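Home Articles Authors Archive Contact

Share 131 Comments 244

4. Repair habits in shared households

4.1 Who opens the case?

One of the most delightful findings of our Stostbridge interviews was how readily people talked about old desktop computers. We had expected kettles and bicycles to fill the transcripts, and they do appear, but the family computer kept coming back, often as the first thing a person remembered taking apart. Many of our speakers could still describe the sound of the side panel sliding off, and the worry of losing a screw in the carpet.

Following Kanagaratnam's account of "household apprenticeship", we looked closely at who was allowed to watch and who was allowed to touch. The pattern is lovely in its detail. Children held the torch and the saucer of screws for months before they were trusted with a memory stick. Grandparents, whom earlier studies leave out almost entirely, were often the ones who had kept the manual. Homes that bought their first machine before 2000 told us far more stories of this sort than those that bought later, and they told them at greater length!

Desktop towers lend themselves to this kind of shared work. The case can be laid flat on a table (Figure 1), and several people can lean over it at once. Laptops came up too, mostly in stories about giving up.
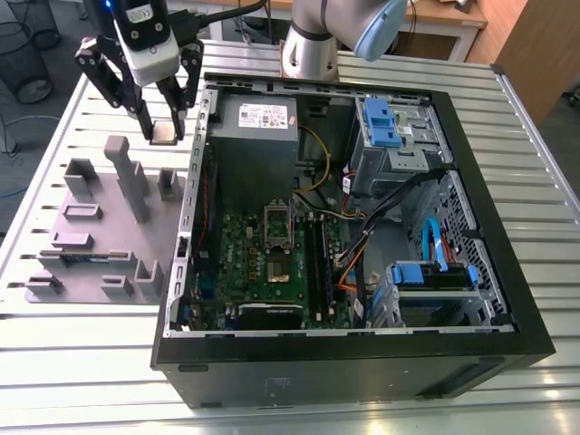

Figure 1. An open computer tower on its side, with the power supply and its label at the upper centre and a CPU chip held above.

Barua and Khan differ on how to read the giving-up stories. Tanvir Khan takes them as a real loss of skill between generations. Menaka Barua hears something more cheerful in them, as the same speakers went on to describe mending coats, radios and garden tools with great confidence. We lean towards her reading, though the Vorau interviews, taken up in Section 5, make a stronger case for his.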